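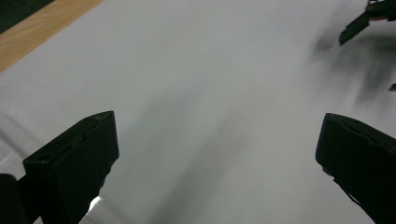 Sverre Engström wrote in to say that whatever you do, don't throw out the old paper logs before the new maintenance software has gone through a full year with you. He's right, and I wish I'd read that before I posted this. Anyway, my situation.

3 min read

Moving from paper to maintenance software in a small shop – where do I start?

I look after maintenance at a shop that makes hinges and brackets, 62 machines if you include the compressors and the two old parts washers. Up to now it's all been on clipboards. Each machine has one hanging off it, the operator initials the daily checks, and I collect the sheets and type the bad news into a spreadsheet. My boss signed us up for Drendix in October and wants every machine in it by spring.

I started by loading the spare parts list, which seemed like the easy bit. It was 2,102 lines. A lot of those are the same bearing spelled four different ways, and a bunch are for a Goodwin press we sold before I got here. I'm three weeks in and I have a very tidy list of parts and not one scheduled job. The operators keep asking me if they still have to fill in the clipboards and I keep saying yes.

So did I start at the wrong end? Should I be doing machines first, or jobs first, or do I finish the parts since I'm this far along? And how do you decide how often a job should come up? The manuals say one thing and what we do is another. We've got a belt drive that the book says to check weekly and we look at it maybe every two months, and it's been fine.

greasegun_terry

Stop with the parts. Seriously, put it down. I did the same thing at my last place (different software, Plasar, but they're all pretty much alike) and I burned a whole winter on it.

What worked for me the second time was picking the five machines that hurt the most when they go down. Put in those five and nothing else. For each one write the jobs you really do today, at the interval you really do them, even if the manual says otherwise. You can tighten things up later once you have some history to look at. If you type in everything the manual asks for you'll open the program one morning to 343 overdue jobs and you'll never look at it again. Ask me how I know.

Parts get added when you use them. Change a bearing, add the bearing. After a year you'll have the parts you need in there, and the Goodwin stuff never makes it across, so that cleans itself up too.

On the belt drive – I'd go monthly. Every two months being fine so far is nice, but it's one belt.

One more thing, name the machines what the operators call them. We had asset numbers on everything and people would just walk over and tell me "the loud one's leaking," and then I was the one looking up the number.

millhand88

we use Drendix. its ok. the phone app is better than the desktop one. make sure you turn off the email alerts or everybody gets one for every job

palletqueen

I mostly agree with Terry but I'd push back a little on leaving parts until later. If you've got anything with a long lead time, load those now. We're a Steswood customer for gearboxes and I've waited more than 233 days for one of them, so I want to see the minimum stock number turn red well before I need it. For us that was maybe a dozen items and it took an afternoon.

And for the clipboards, I ran both side by side on two machines for a month, then pulled the clipboards on those two and moved on to the next pair. People grumbled at first, mostly about logging in. We ended up with a shared tablet by the tool crib and a four-digit code for each person, and the grumbling went back to being about the parking lot.

Do keep the old sheets. I still go digging in mine when a machine does something weird, and I've got years of them in a filing cabinet that doesn't close anymore.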